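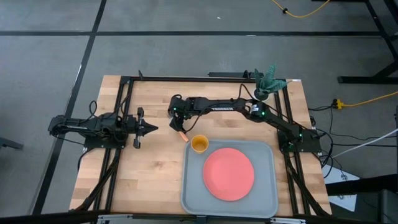 ## Session 2: what does a workcell really cost?

Welcome back, everyone, and thank you for the lovely questions last time! Today we leave the maths alone and talk about money, which I know some of you have been dreading (please don't, it's mostly careful list-making, and you're all better at that than you think).

When people plan their first bench they price the arms and stop there. Arms are the exciting part, after all! But a two-arm bench also wants a frame, a tabletop, brackets, cables, power within reach, and a box of everyday objects for the grippers to pick up. Trays, plates and cups cost next to nothing, but somebody has to remember to order them, and to order spares.

### The Brustergate budget

Inmaculada Quintana has kindly let us use her planning sheet from the Brustergate lab. These are the lines that were missing from her first draft, in pounds:

| Line | Cost |
|---|---|
| Frame parts and brackets (Jutik) | 696 |
| Extension leads and power strips | 55 |
| Trays, crockery, cloths, toy food | 175 |

The arms sit on a separate sheet, as they came out of a different pot. Do check this with your own finance office before you write anything down - ours will not let you move money between the two once the year has started, and I learnt that the slow way.

### Things to ask a supplier

- Is the mounting plate included, or sold apart?
- Who pays the postage if an arm goes back for repair?
- How long are the cables, and can you buy longer ones?
- Are spare fingertips kept in stock?

Sibel Ağca at Kılıçarslan adds one more: ask for the quote to stay valid until the end of March, so that a slow signature doesn't cost you the price.

### For next time

Draft a one-page budget for a bench of your own, with floor space and sockets marked on a sketch. Pencil is fine! Bring two copies, as we'll be swapping them with the Titetti group.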